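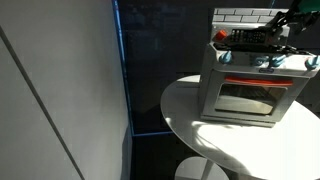

Gripper trials: frequently asked questions
Last updated June 27, 2025

Which grippers did you compare?

Three: the Dusteo two-finger, the Drondus linkage gripper and a soft one from Skorano. All of them went on the same arm with the same controller. We bought the Dusteo and the Drondus. The Skorano was a loaner and has gone back.

Why household objects? Why not test blocks?

Every gripper we have ever tried is good at test blocks. Vendors ship them, vendors tune for them, and the success rates come out lovely. Remote controls are flat, slippery and a little too wide for comfort. Toy kitchens have knobs, handles and doors at heights the arm doesn't like. We learned more from one remote than from the whole box of blocks.

How many attempts are in the results?

684 logged grasps. Each gripper got at least 300 seconds of warm-up before anything counted. Attempts stopped by a controller fault are logged separately and left out of the totals, and yes, that flatters the controller.

So which one won?

We don't rank them. The Drondus was best on thin objects lying flat. The Dusteo was easier to mount and easier to forgive. The Skorano held round things well and was poor at anything with an edge. If a sales page tells you one gripper covers all of that, ask to see the failures.

The brochure says 99 percent. Why don't your numbers match?

Ask what was picked up, from where, and who placed it. A part set down in the same spot every time is a different job from a remote left at an angle on top of a toy stove. We asked two of the vendors for their test setup. One sent a video with music.

Does lighting matter?

Far more than we expected. Glossy white tabletops in direct sun were hard on both cameras we tried, and shadows sometimes got treated as part of the object. Dark glass behind the work area didn't help. A good share of what people call gripper failures are camera failures, so check the depth image before you blame the fingers.

Is the Van Beek controller worth the extra money?

Not for this work, as far as we can tell. It recovered from stalls a bit faster. Setup took three days and the manual contradicts itself on cable limits. We might feel differently if we ran more than one arm.

Can any of them turn a knob?

Sometimes. Gripping one is easy enough. Turning it without dragging the whole toy along the table is where most attempts went wrong. We wouldn't promise it to a customer.

Will you test newer firmware?

Drondus says an update is coming in October. We'll rerun the flat-object set when it's out and leave the old figures up next to the new ones.

Can I get the raw logs?

Yes, on request. Camera recordings are not included.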